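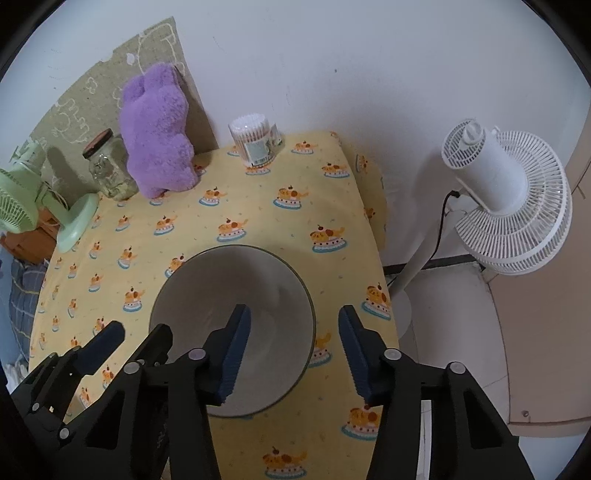 Home | Projects | Reports | Newsletter | Contact

We use cookies to remember your settings. Accept / Manage

Table Setting and Storage in Small Rooms
Progress report to the Cenberg fund, period ending July
Prepared by Tâm Đào, project lead

1. Purpose of the work

The Cenberg grant covers a study of how tableware and small household items are kept, brought out and put back when one table has to serve for meals, storage and everything else. The output will be a short printed guide for tenants moving into one-room flats. This report covers the second period of work. Spending is within the agreed budget and no change to the end date is requested.

2. Work completed

Forty-nine table sessions were planned for the period and all have been held. A session consists of clearing the middle of the table, setting out bowls and plates, stacking them again and returning them to the side. The items that live on the table all the time stay where they are unless they get in the way.

The yellow cloth with the dog and cake print has been kept on the table throughout. Plain cloths were considered at the start of the period and dropped. Households we spoke to in the first period mostly use printed ones, and the guide should look like the rooms it is written for. The cloth is longer than needed and hangs down at the side. It will not be cut.

The large round grey bowl is handled separately from the smaller pieces. It takes up the middle of the table when it is out, and setting it down first leaves less room for the plates than setting it down last. The session sheet now gives a fixed order, with the large bowl last.

3. Layout of the table

The permanent items have been grouped at the back left, against the wall. This leaves the front and the middle of the cloth free for setting out. Stacked tableware goes to the right.

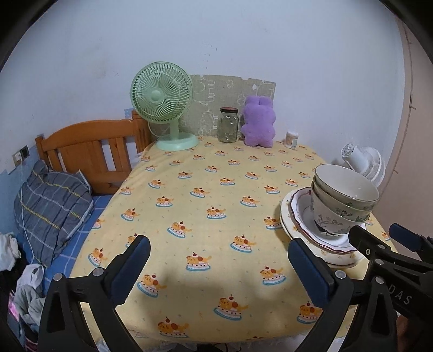

Figure 2. Back of the table: fan, screw-lid jar, plush toy and cotton swabs to the left, stacked tableware to the right.

Two points on the layout remain open.

The fan has a wide base and needs more of the cloth than the jar or the swabs. Moving it to a shelf would release space, but the guide assumes a tenant with no shelf. It stays on the table for now.

Nested bowls save space but can lean when stacked above other pieces. The draft guide recommends keeping bowls and plates in two separate stacks where there is room, and a single stack where there is not.

4. Suppliers

Flostar has quoted for printing 1000 copies of the guide. Amton quoted for the same quantity on lighter paper. A decision is due once the page count is settled. Lahtinen will lay out the pages and has received the first five sections of text.

5. Problems

The session sheets were changed part way through the period, and nearly 200 entries made on the old sheet have to be copied across by hand. This is slow but needs no extra money.

6. Next period

- finish copying the old entries
- repeat the stacking sessions with two stacks
- send the remaining text to Lahtinen
- choose the printer

The next report will include a draft of the guide.

Comments (3)

M. from the tenants' group: Will there be a large-print version? Several of our members would want one.

Tâm Đào: It is not in the current quote. I will ask both printers for a price.

reader in a bedsit: Please keep the part about the fan. Mine has nowhere else to go either.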